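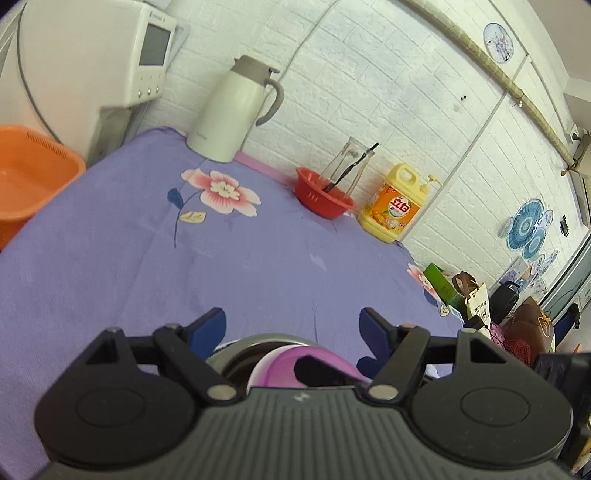 Prakby G2 Hand-Held Gripper – Replacement Finger Pad Kit

Service notice for owners of the first production run. Updated February 16, 2023.

Price: $43 per kit
In the kit: two blue finger pads, two pivot rivets, four cap screws, one tube of Oei pad adhesive
Fits: G2 and G2 Long. Does not fit the G1.

Why this kit exists

We have had reports of finger pads coming away from the linkage on the G2. The pad does not usually drop off all at once. It lifts at the lower corner first, and the grip goes soft on one side. Smooth round items held by the rim, such as steel bowls and cups, begin to turn in the fingers. If you keep using the gripper after that, the pad can shear off under load and the item will fall.

The cause is the adhesive used on the first run of 1,390 units. It weakens with repeated contact with dish soap and warm water. Units built from May onward use the Oei adhesive and are not affected.

One customer was cut when a glass jar slipped and broke. Please stop using an affected gripper for glass, knives or hot liquids until the pads have been replaced.

Is mine affected?

Look at the label inside the battery door. If the serial number starts with 8, the gripper is from the first run and the kit is free. Send us the serial number and a mailing address. If it starts with 9, your pads are the newer type and you only need this kit for normal wear.

Checking the pads

Switch the gripper off and remove the battery. Press each pad sideways with your thumb. A good pad does not move. If either one shifts or you can get a fingernail under the edge, replace both. Old and new pads have different thickness and the fingers will not close evenly if you mix them.

Fitting

Allow about 9 minutes per side, plus overnight for the adhesive to set. The old pad peels off after the cap screw is out. Scrape the linkage clean and wipe it with alcohol – water is not enough. Do not overtighten the cap screws. They go into plastic and will strip.

The rivets only need changing if the linkage has play in it. This takes a rivet press. If you don't have one, the Vullach service desk will do it for the cost of return shipping.

Known problem with older kits

Kits sold in Clillik packaging came with a screw that is slightly too long. It rubs on the linkage and can stop the fingers from opening fully. If you have one of these, ask for the short screws. There is no charge.

Shipping: in stock, leaves our warehouse within 8 working days.
Returns: unopened kits only. The adhesive cannot be returned once the seal is broken.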